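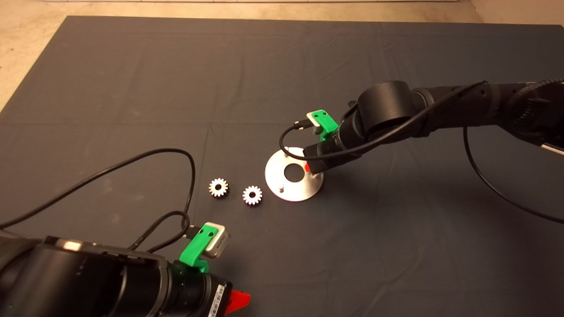 A metal plate on gray cloth, with two black robotic arms.

Let the Small Airfield Keep Its Evening
By Hưng Mạc

In October the operator of Larklow airfield sent a letter to all of us who keep an aircraft there or fly from there. The letter is polite and it is two pages long. It says that from next spring the field will close to light aircraft at five in the afternoon, on all days, and that the evening hours will be given to a cargo company called Gitus, which wants the runway for its night feeder flights. I have read it many times, also with a dictionary, and I still think it is a mistake.

I learned to fly late. I was 49 years old when I had my first lesson, and I came to it after work, in my office shoes. My instructor was Llinos Maddocks. She had a full-time position with a regional airline before, and she teaches now because she likes it. Almost all my lessons started at half past five. I could not have come at another hour. My employer does not give free mornings to a man who wants to practice landings, and I think most employers are the same.

The operator writes that students can use the weekend. On a Sunday at Larklow in good weather you can wait a very long time at the holding point behind the gliders' tow plane and the visitors who come for breakfast. Students pay for this time, with the engine running. I remember one lesson in which we made two circuits and the rest was waiting. I paid the full price and I learned to be patient, but I had wished to learn crosswind.

I want to be fair to the other side. Gitus will pay well, and an airfield needs money. The runway has to be repaired, and a landing fee from a two-seat airplane does not buy much asphalt. Dilwyn Gwynne, the airfield manager, told us at the meeting that the light aircraft made 1,575 movements last summer after five o'clock, and that the income from them did not cover the wages of the people in the tower. I believe his number. He is an honest man and he was not happy to read it to us.

But I don't agree with what he takes from it. The tower at Larklow was not always open in the evening. Before, we used the radio among ourselves, we announced our position, and we looked out of the window, as pilots do at many small fields. If the wages are the problem, the wages can be discussed. To close the runway to us is a much bigger step, and the letter does not say why the smaller one was refused.

There is also the question of where pilots come from. People in the industry complain every year that they are short of crews, and then they look at the big academies, where the training costs as much as a house. Efa Rosser, who now flies as first officer on a turboprop, had her first hours at Larklow in the evenings while she worked in a bakery from four in the morning. She told me that with the new hours she would still be in the bakery. She has nothing against bakeries. She would only not be a pilot.

Some members say that we should move to Gethin, on the other side of the hills. I have flown there. The runway is 3,000 feet long and it is enough for what I fly, but there is no fuel, and the road takes more than an hour from the town. For a student with an evening lesson in winter it is not possible. Emlyn Harries has offered space in his hangar there for up to four aircraft. It is generous, and we are many more than four.

What I ask for is modest. Give us three evenings in the week until eight o'clock, from April to September. The feeder flights, according to the operator's own letter, arrive after nine. I don't understand which conflict there is between an airplane that is already in the hangar and another one that has not yet taken off from its home base. If there is a reason, maybe with the ground equipment or the insurance, I would like to read it in clear words.

The operator accepts written comments until the end of the month, at the desk or by mail. I have sent mine. If you fly at Larklow, or if you once had a lesson there after work, please write one also. It can be short.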